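FOR IMMEDIATE RELEASE

Skurby Quilt Project Opens Second Round, Invites Blocks From All Over the Valley

SKURBY – The Skurby Quilt Project is back for a second round, and this time the door is open to anyone in the valley with a needle, a scrap of cotton and an evening to spare. Finished blocks will be accepted through the end of February. The quilts will go on display in May at the old Momar Mill, where visitors can walk between them and see both sides of the stitching.

The first round brought in 629 blocks, far more than the project had planned for. They came in padded envelopes, shoeboxes and one very well traveled cookie tin. There were log cabins and flying geese, a whole family of appliqué chickens, and a run of plain nine-patches in feed sack prints that had been sitting in a cedar chest since the 1940s. We loved every one of them, and we are hoping to see around 1,000 this time.

The theme for the new round is "The Way Home." Makers can take that as loosely as they like. A road, a porch light, the color of a kitchen wall, the shape of a hill you look for through the windshield: all of it is welcome, and so is a traditional pattern with no picture in it at all. Several of the best-loved blocks from the first round had nothing to do with the theme, and they hung right in the middle.

Blocks should measure 12 1/2 inches square before they are joined, so they finish at 12. Please use washed cotton, press your seams and leave the edges raw. Hand and machine work are equally welcome. Embroidery is fine, but beads and buttons should stay off, as they snag during quilting. Sign the back in pencil inside the seam allowance or pin on a note. If you would like your name in the printed guide, say so on the note and spell it the way you want to see it.

Deciding what goes next to what is half the fun of a group quilt. Brown kraft paper and strips of blue masking tape make a fine planning grid for this, and they let you move one loud orange block all over the place before anybody threads a needle.
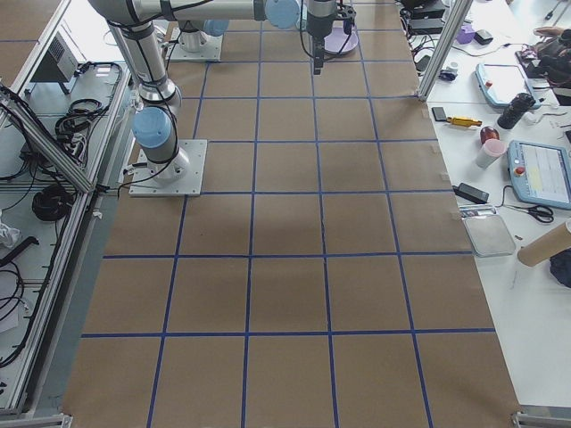
According to one first-round quilter from Messka, the laying out was harder than the sewing, "and I would do it again tomorrow." She told us she had brought along a single block in greens and browns, expected to drop it off in five minutes, and was still there at supper, swapping corners with people she had never met. Her advice to new makers is to stop worrying about matching. A block that looks odd by itself on the sofa, she said, is very often the one that makes the whole row wake up.

We hear that kind of thing a lot, and it is a big part of why the project is going on. Many of the first-round makers had not sewn with other people since school. Some had not sewn at all. The beginner blocks are easy to find if you look closely (a point that doesn't quite meet, a seam that wanders off for a walk), and they have been some of the most photographed.

To help new makers get going, the project is running six open sewing evenings over the winter in the back room at Cherkaoui Fabrics on Mill Street. Doors open at 6:30 p.m. Machines, irons and cutting mats will be set out, with a big bin of scraps to dig through. Each evening has room for 20 people, and there is no charge. Children are welcome with a grown-up, and the shorter tables are kept for them. If you already know your way around a quarter-inch seam, come anyway! There is always someone who would love to be shown how to nest a seam or square up a block that has come out a little like a diamond.

Cherkaoui Fabrics is also putting together starter bundles of solid cottons in the project colors: barn red, pond green, cream and a deep evening blue. Nobody is required to use them, but a bit of shared color goes a long way in a large quilt. The bundles can be picked up at the counter or set aside by phone.

The quilts will be pieced in March and quilted in April. Most will be tied or machine quilted, and one will be hand quilted on the big floor frame at the Messka Grange, where anyone may pull up a chair and put in a few stitches. Thimbles are on hand, though regulars tend to bring their own.

After the May display, the quilts will be given to the valley's two hospice houses and the family rooms at the clinic in Messka. The quilts from the first round are there now and in daily use, so please choose fabric that likes to be washed.

Blocks may be left in the basket at Cherkaoui Fabrics, at the front desk of the Skurby Library, or at the Messka post office counter. Mailed blocks should go to the Skurby Quilt Project, care of Cherkaoui Fabrics, Mill Street, Skurby. Sign-up sheets for the sewing evenings are at the shop and the library, beginning in December.

Media are welcome at any of the sewing evenings and at the Momar Mill while the quilts are being hung. Please call the shop ahead of time so we can save you a chair.

###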